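README - dataset Clesteo, club de robótica
Versión del 30 Mar 2025

Grabaciones de agarre con pinza de mano, hechas por el grupo de tarde del club para el trabajo de final de curso. Objetos blandos sobre todo. Hay 672 episodios en total, 18 objetos. Los rígidos están en otra carpeta y todavía no se han revisado, no usar.

Quién hizo qué
Grabación: Wing-yan Ko, Kwan-ho Chiu
Etiquetas: Yuk-lan Kong
Scripts y subida: Renji Yoshida
Tutora: Mei-kuen Mak

Estructura
blandos/ - un directorio por objeto, dentro un directorio por episodio
rigidos/ - sin revisar
etiquetas.csv - una fila por episodio
scripts/ - conversión y recorte, Python
notas_sesion.txt - apuntes a mano pasados a limpio, mas o menos

Campos de etiquetas.csv
id, objeto, zona (cabeza, cintura, extremidad, otra), borroso (0/1/2), resultado, quien. El campo quien son iniciales. Si resultado está vacío es que no se etiquetó, no que fallara. Ojo con esto que ya ha confundido a dos personas. 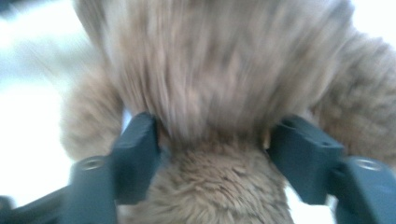

El campo borroso lo puso Yuk-lan a ojo. 0 es nítido, 1 es que se distingue el contorno, 2 no se ve casi nada. Con los peluches es lo que más discusiones dio, por los fotogramas mixtos: el pelo de arriba barrido en vetas y el de abajo, pasada la zona donde aprietan los dos dedos, con los mechones bastante definidos. Eso va como 1, aunque la parte de arriba sola sería un 2. Para zona manda el punto donde cierran los dedos, así que un agarre por el estrechamiento del medio es cintura. Kwan-ho usaba "cuello" en las primeras sesiones, el script lo cambia solo pero en notas_sesion.txt sigue como estaba.

Cómo usarlo
Descomprimir, entrar en scripts/ y lanzar convertir.py con la ruta de blandos/. Saca los fotogramas a la carpeta salida/. Tarda. Si se para a medias se puede volver a lanzar, salta los episodios que ya estan hechos. Con --sin-borrosos deja fuera los 2.

Problemas conocidos
- El episodio 979 está duplicado con otro nombre. (los id no son seguidos, por eso pasa de 672)
- En 3 episodios falta el fichero de apertura de la pinza. El script avisa y sigue.
- Fondos quemados en blanco en bastantes tomas, sobre todo con objetos claros. No se ha corregido nada, las imágenes van tal cual.
- Acentos rotos en etiquetas.csv si se abre con doble clic, importar como UTF-8.

Pendiente
Separar entrenamiento y prueba por objeto y no por episodio, lo pidió Mei-kuen y tiene razón. Revisar rigidos/. Segunda pasada de borroso hecha por otra persona, a ver cuanto coincide.

Uso
Libre para clase y para otros clubes, citando al grupo. Para otra cosa preguntar antes a Renji - contesta tarde pero contesta.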